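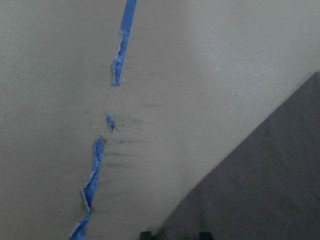 hedgerow

Re: [veddale-seeds] January swap, labels and table cover

Going through the leftover points from the last thread before everyone scatters for the holidays.

The hall at Brernness is ours for the morning again. Doors open for setting up an hour before the swap, same as last time. Bring your packets already sealed if you can. We lost a lot of lettuce seed to open envelopes last January, and most of it went down the gap in the stage steps.

Sorting first. I'd like to keep vegetables, herbs, annuals and perennials apart, so four areas, with beans and peas on their own because they take up so much space. Brown paper with blue painter's tape is still the cheapest way I know to mark off a table. Leave it a few days and the tape starts taking the paper with it or tearing itself, so plan to throw the lot out afterward.

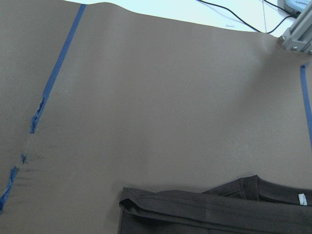 On 13 December 2025, a list member wrote:

> I don't mind how the tables are divided but the labels have to
> be better this time. I came home with five packets that said
> only "squash". Two of them crossed with something, going by
> what I got. Could we at least ask for the variety, the year
> and whether it was grown near other squash? I would sooner
> see fewer packets and know what's in them.

Agreed on all of it. We had 361 packets on the last list and a good part of them had no year. I've put a line for the year on the new label sheet, and a small box to tick for "may have crossed". Pencil is better than ballpoint on the brown envelopes, it doesn't fade in a shed.

Dikier Paper will do us a box of 1,000 coin envelopes if we order before the end of the month. That is more than we need, but they keep, and Drakos Allotments has offered to take half.

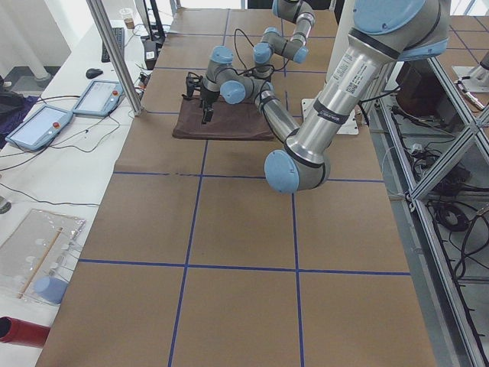

Can we still bring seed that is more than three years old? Tomatoes and beans are fine if the year is on the packet, but please leave old parsnip and onion at home.

If you aren't sure about a batch, put ten seeds on a damp paper towel in a plastic bag, somewhere warm, and write the result on the label. Even a poor result is useful to know — people just sow thicker. 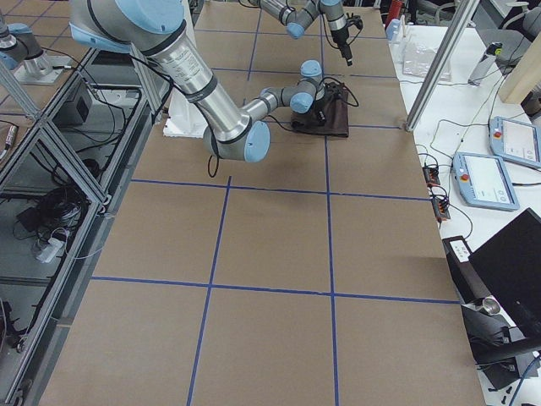
Blue tape on brown paper, table view

Still to settle: potatoes. I'm against having them on the tables at all, and would sooner run them as a separate order in spring. Reply on the list please, not to me directly, or I will lose it.

hedgerow

Previous message | Next message | Thread | Date | Subject | List info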